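叠布工位的预算该怎么列

布料整理类双臂工位的采购,报价单上最醒目的一行通常是机械臂本体。对Pleklow公司去年的立项文件做一次拆解,可以看到本体只占总额的48%,其余分散在末端执行器、相机、台面、安全评估、集成调试和备件里。立项时若只按本体价格乘一个经验系数,后面几乎必然追加。

Pleklow的业务是租赁纺织品的分拣与折叠,品类以餐巾、擦拭布和小幅台布为主。工位需求书写得很短:双臂,桌面作业,单件布料尺寸不超过台面一半,操作员可在同侧或对侧递料。三家供应商参与报价,其中Drekau报整机,Krūmiņa只报末端和腕部相机,Ellwood报集成与维护。最终方案是后两家组合,本体另行招标。

末端执行器

夹指是消耗件,预算中应单列。布料抓取对指尖的要求与刚性零件不同:尖端要薄,能贴着台面切入布边;内侧面要有纹理,靠摩擦而非夹紧力留住织物。夹紧力过大,薄料会起皱,后续视觉对边的误差随之放大。

询价时建议写明四项:指尖厚度、内侧面的纹理形式、开口行程、更换一副夹指所需的工时。前三项供应商一般都有数据,第四项常被略过。Pleklow按每台工位每年13副夹指编列,含左右臂,不含意外碰撞损坏。

腕部相机

固定在工位上方的相机负责找布的大致位置,腕部相机负责最后一段接近。后者的选型重点在近距离成像和安装体积,像素数排在后面。夹指本身会占去视野下部相当一部分,验收时应以夹指装好后的有效视野为准,不能采用裸相机的标称视角。

颜色对比也要写进验收条件。红布放在白色哑光台面上,布边容易分辨;白布放在同一台面上,则要依靠褶皱阴影或另换台面颜色。需求书里如果有浅色品类,应要求供应商用浅色样布做演示。

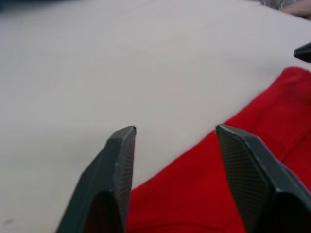

台面与照明

台面费用低,却常因返工变贵。哑光、平整、颜色均一是基本要求,反光面会干扰对边。照明宜用均匀漫射光,光源数量由布光测试决定,不宜在合同里先写死。可更换的台面板建议一次采购两种颜色,差价远低于后期停机更换。

双臂与人员

双臂共用一张台面时,工作空间必然重叠。报价中要确认碰撞检测属于标准配置还是选件,以及软件授权按臂计费还是按工位计费。Drekau的方案按工位计费,单台采购时偏贵,到第三台开始占优。

人员站在台边递料或示教,属于协作工况,风险评估须按此编制。评估费在Pleklow的预算里原本缺项,9月补入,连同台边急停和速度监控一并计算,占总额几乎28%。这一比例偏高,原因是首台工位承担了全部文件编制费用,后续复制的工位可以沿用其中大部分文件,现场复核除外。

集成与调试

Ellwood的报价以人工时为单位,首台工位101小时,包括手眼标定、抓取参数整定和操作员培训。合同应约定标定失效后的响应时间,并写明更换夹指后是否需要重新标定。若需要,这部分工时要乘以全年更换次数,再加入运行成本。仅看采购价,两份方案差距不大;计入重新标定后,排序可能对调。

验收方式也影响付款节奏。以“连续运行若干小时”为验收条件,供应商会倾向于挑选易抓的布料。较稳妥的写法是指定品类清单,每一品类规定件数、摆放状态和允许的人工干预次数,按品类分别付款。初始摆放至少应包括平铺、局部起皱和随意堆放。

备件与折旧

备件库按停机损失反推。夹指、腕部线缆和相机护罩应常备,减速机和控制器可以与供应商签订借机条款。折旧年限方面,本体与末端宜分开入账:本体随厂内同类设备执行,末端按消耗品当年列支。两者合并入账,会使第二年的维护预算看起来异常偏低,到第三年再集中补报。

编制顺序建议从末端开始,依次确定相机、台面和安全配置,本体放在最后。负载和臂展由前几项推算得出,招标文件中的本体参数才有依据。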